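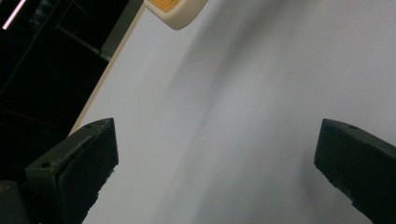 ok so week one with the new white-ish countertop and I have become a person who wipes things

1/ went with Plascombe in the end. The Radwan sample was prettier but it was 2700 before install and I just couldn't do it

2/ the old one was dark speckle and hid EVERYTHING. toast crumbs, coffee, probably whole sandwiches. Pale gray hides zero -- I'm wiping down before bed now, who am I

3/ dish soap and warm water so far. My sister swears by the Carico spray, has anyone tried it on a light top?? does it streak

4/ backsplash is waiting till December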